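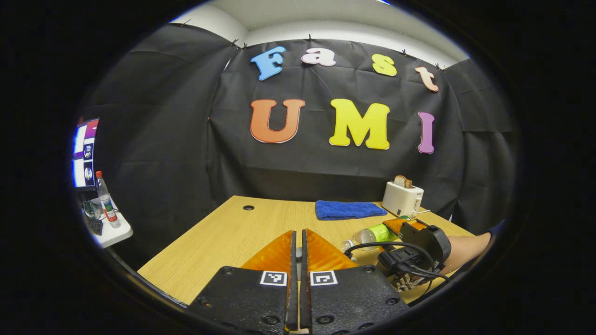 Esperanza Ruiz-Ortega has asked whether container refunds in Ballura are worth the trouble for a household that already uses the kerbside recycling bin, given that the drive to the depot may cost more in petrol than the bottles return. The question was put in response to my December entry and deserves a fuller answer than I was able to give at the time.

My own position has shifted since then. A special trip is difficult to justify. A bag left in the boot and dropped off on the way to the shops is another matter, and this has been my practice since the Robles Street depot extended its hours. It now closes at 7 pm, which suits those of us who work in town.

The larger benefit is in sorting. Glass that travels in a mixed bin breaks, and the fragments spoil the paper collected with it. Containers handed over a counter remain separate. I would also note that the local school and the Werno Park netball club both accept donated refunds, and the club reports that 3,207 containers were credited to its account last season. That sum paid for court hire and new bibs.

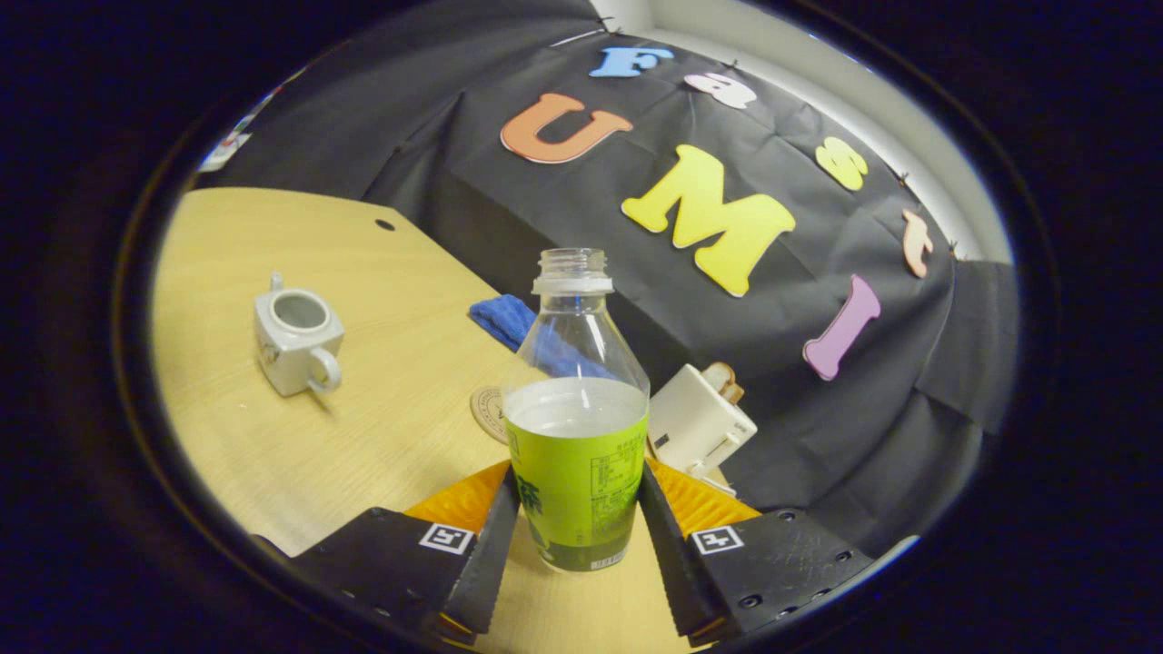
Clear plastic bottle with a green label, cap removed.

Readers intending to use the depot may wish to observe the following. Labels should be left on, as the barcode is scanned. Containers should be emptied and should not be crushed. Caps are taken in a separate tub beside the entrance. Milk and wine bottles are still refused at Robles Street, and the sign to that effect is easily missed from the car park.

Aminu Nwosu has written to me regarding the queue, which he considers unreasonable on weekends. I concur. My longest wait was four songs on the car radio and most of a news bulletin, and the second counter was unattended throughout. I have raised the matter with the depot by letter and received a courteous acknowledgement, though no undertaking as to staffing.

Any reply will be posted on this page. Comments on the March 2024 entry remain open.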